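Fitting a wooden table into a white panelled corner

Posted by Corinne Abernathy

I love a table in a corner. You get two walls to lean it against, nothing rolls off the back, and the whole top becomes space you can use! Add smooth white panels and even a dull bit of room starts to feel bright and ready for work. It's a lovely weekend job, and most of it is measuring, wiping and shuffling things along.

Start with the walls
Do the panels first, while you can still get at them. Wipe them with warm water and a drop of washing-up liquid, then go over them with a dry cloth. Run a fingertip down each seam and feel for grit, as dust loves to settle there. Glossy panels show every smear, so use a clean cloth for the last wipe.

Check the corner before you buy or cut anything. Hold a big piece of card against both walls at table height and trim it until it sits snugly. Plenty of corners aren't square (mine certainly isn't) and the card will tell you far more than a tape measure can.

Prepare the top
Sand with 200 grit, always along the grain, then change to 400 and go over it all again with hardly any pressure. This is my favourite part – the streaks in the wood start to stand out and you suddenly see what a handsome thing you've got. Vacuum, wipe with a barely damp cloth and let it dry.

I use Mollis table oil in a medium brown. Put on a thin coat, leave it for 20 minutes, then rub off everything that hasn't soaked in. Do the back edge as well, even though it will be against the wall. Leave it overnight before the second coat, and lay the oily rags flat outdoors to dry before you throw them away.

Push it home
Get someone on the other end and lift. Don't drag! Set the back edge against the rear wall first, then slide the table sideways until it touches the other panel. Look along the join from both ends and nudge it until you're happy.
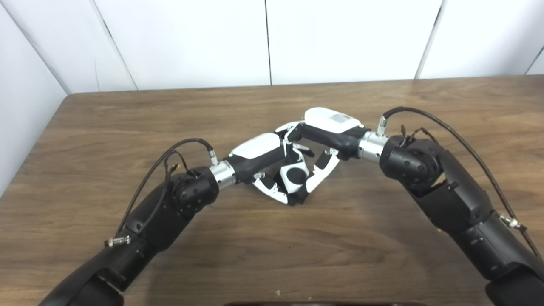
A straight back edge against the panels, with the rounded corner of the table tucked in at the left.

If the top rocks, fix the feet now. Felt pads from any hardware shop will do it, and you can stack two under a short leg.

Rounded corners leave a small gap where the walls meet. I leave mine open, but a bead of clear sealant will fill it if you're worried about crumbs. For a gap wider than 8 mm, use a strip of trim.

Try it out with real things
Before you put up shelves or hooks, spend a few days using the table. Stand something small and upright near the back and see whether you can reach it comfortably. Dark things show up beautifully against white, so you'll soon spot what has drifted out of place. 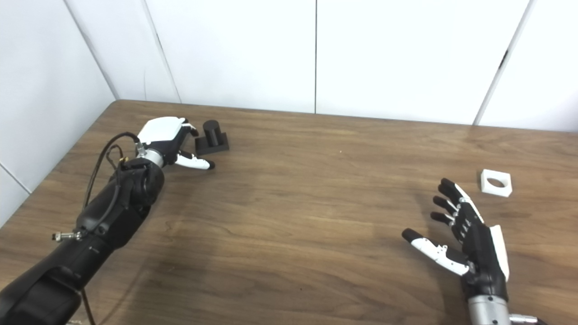
Dark grey base and peg, standing near the back of the table.

Once you know where your hands naturally go, keep that patch clear and let everything else live towards the walls. Wipe up spills as they happen and give the top a fresh thin coat of oil every June.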